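Clitham publishes open good practice guide for bin-picking test cells

By Amanuel Negussie, Clitham
May

I've been waiting a long time to write this one, so forgive me if I sound a little pleased. Clitham is releasing its good practice guide for robot bin-picking test cells, and it's free to download, copy, mark up and argue with.

The guide is for people who run small picking cells in labs and workshops. The big safety standards are still the place to start, and we say so on page one (please read them first!). What they don't get into is the everyday stuff: how you mark where the bin goes, what you write down when you swap an item, who gets to hold the pendant. Every lab I've visited has its own answer, usually in somebody's head, and that makes it very hard to compare one lab's results with another's.

We wrote the first draft with our friends at Favari and Trostach, then handed it to Lacey Lambert, who runs the cell at Doležal, and asked her to try to break it. She sent it back with 100 comments. I read them all on a Tuesday evening with a very large coffee, and most of them made it into the final text.

"Half the rules were fine and the other half had clearly been written at a desk," Lacey told me. "You can't ask people to re-measure the bin position before every pick. Put tape on the table, check the bin against it at the start of a run, write down that you did it. People will do that."

So that's what the guide says now. It also has a good long section on item sets, which is my favorite part. A bin full of identical boxes tells you very little. We ask for a mix: things that squash, things with mesh or loose folds, flat things that like to lean on a wall, and packages with shiny bits that give depth cameras a hard time.
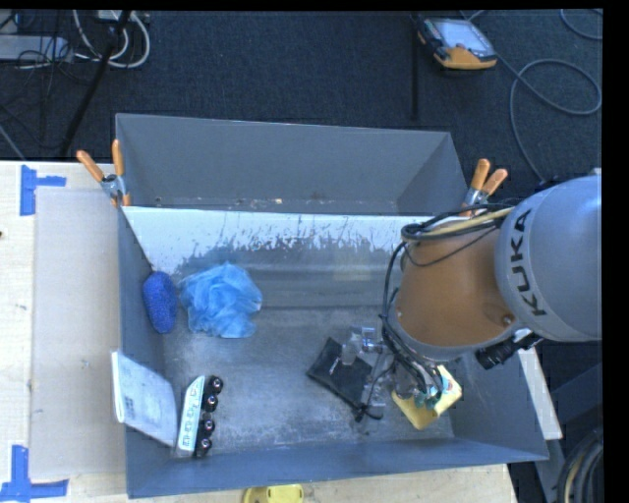

What's in the guide

There are five chapters, and you can read the whole thing over lunch. These are the rules I expect people to talk about most:

- Mark the workspace. Use tape on the table for anything that has to go back to the same place, and replace it when it starts to peel.

- Secure the bin. Clamps are fine. Check them before the first run of the day and again after any collision, however gentle it looked.

- Record the starting layout. Take a picture before the arm moves, and keep it with the run log. If an item gets nudged by hand halfway through, the run is over and you start a new one.

- Know where the pendant is. One named person is responsible for it during a run, and it stays within that person's reach.

- Route the cables. Walk the arm slowly through its full reach with the gripper on, and look for anything that pulls, rubs or hangs into the bin.

- Report all the picks. If you planned 100 attempts, publish 100 results, including the embarrassing ones.

That last rule got the most pushback, and I understand why. A failed pick on a sponge isn't much fun to put in a report. But I've learned far more from other people's failures than from their highlight reels, and I'd love to see more of them out in the open.

How to take part

The guide comes with a three-page checklist you can print and hang by the cell. Try it, scribble on it, send it back to us – we really do read everything. Comments are open to anyone, and you don't need to be a partner or a customer. Lacey and I will go through them together and publish our replies alongside the next version, including the suggestions we turn down.

For copies of the guide, interviews or questions about using it in your own lab, contact Amanuel Negussie at the Clitham press desk.

We use cookies to remember your preferences and count visits to this site. Accept all | Manage settings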